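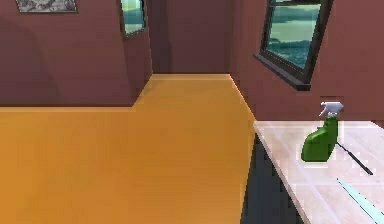
Skundon extends grounds care contract with Wendt, adds planting work at second site

Mar 12, 2026

The landscaping company Skundon has signed a new agreement with the office park operator Wendt for the care of all outdoor areas at the Wendt business park and, for the first time, at the smaller site on the north side of the river. The agreement runs for two years and replaces a contract that ended in December.

Under the old contract Skundon was responsible only for mowing, hedge cutting and snow clearing. The new one also includes planting, tree care and the watering system. Until now these jobs were given out one by one, and tenants had complained that the work was not well coordinated. Last summer one company planted new shrubs along the main driveway, and the water line for this part of the park was closed for repair by another company in the same week. Many of the shrubs did not survive.

"We had three firms on the property and each one did what was in its own order," said Heike Strobel, who manages the outdoor areas for Wendt. "When something went wrong between two orders, it came to my desk. Now I will have one phone number."

The first work has already begun. Crews are removing the old juniper beds in front of the main entrance, which were planted when the park was opened and have become bare and woody in the middle. They will be replaced with ornamental grasses, catmint and low roses. In total, 3000 perennials are ordered for this spring, most of them for the entrance beds and for the long strip between the visitor parking and the road. The plants come from the nursery Zakel, which grows them in small pots so that they can be set quickly and without much digging.

Planting at the entrance is planned to be finished before the end of spring. The strip along the road will follow after this, as the soil there was pressed hard by construction vehicles and must first be loosened and mixed with compost. During this work the right lane of the visitor parking will be closed in the mornings. Drivers are asked to use the entry on the east side, which stays open all day.

A second part of the agreement concerns the trees. Skundon has made a register of all trees on the main site, with the species, the condition and the date of the next inspection. It lists 159 trees, mostly maples, lindens and hornbeams. A few of the maples near the loading area have dead branches in the crown and will be pruned first. Two lindens behind the cafeteria could not be saved and were already taken down in winter. Young trees will be planted in the same places in the fall, when the ground is still warm and the watering is easier.

The register will be extended to the north site later in the year. There is less to care for at this place, but the trees are older, and some of them stand close to the footpath that is used also by people from the neighborhood.

The watering system will be changed step by step. The present one works with fixed times, so that the lawns are watered also after a night of rain. Skundon will install Skumero, a control unit that takes its information from moisture sensors in the ground and opens the valves only when the soil is dry. The first units will be placed at the entrance beds, where the new plants need the most attention in the first year. If the results are good, the lawns in the inner courtyards will be connected next year.

Magnus MacBrayne, the regional manager of Skundon, said that the company did not want to promise a certain saving of water at this moment. "Every site is different, and a new planting always drinks more than an old one," he said. "After one full season we can compare the meters – before that it would be only a guess."

He added that the mowing plan will change as well. The lawns at the entrances and around the terraces will be kept short as before. The large slope behind the parking deck, however, will be mowed only twice a year and sown with a meadow mixture. The slope is steep and difficult for the machines, and few people walk there. In the first summer it may look a little untidy, MacBrayne said, and small signs will be put up so that visitors understand it is done on purpose.

For the tenants there is a practical change too. Requests such as a broken branch, a blocked drain in a planting bed or a bench that should be moved can be sent directly to Skundon by an online form, without going through the building management. The form will be available from next month. Requests for additional planters in front of single offices are still handled by Wendt, and the cost is carried by the tenant.

The agreement also has rules about noise. Leaf blowers and hedge trimmers may not be used next to the office buildings before nine in the morning, and for the courtyards only battery machines are allowed. This point was requested by several tenants with meeting rooms on the ground floor. Snow clearing is excepted from the rule and can start at any hour.

Wendt did not say how much it will pay under the new agreement. Strobel said only that the total is slightly higher than the sum of the separate orders in the past year, and that the service charges of the tenants will stay the same until the next regular review.

In spring the company will also offer a walk through the new beds for tenants and their staff, led by the foreman of the planting crew. Up to 200 leftover perennials from the entrance work will be given away on this occasion – those who would like to take some home should bring a box or a bag. The date will be posted at the reception desks of both sites.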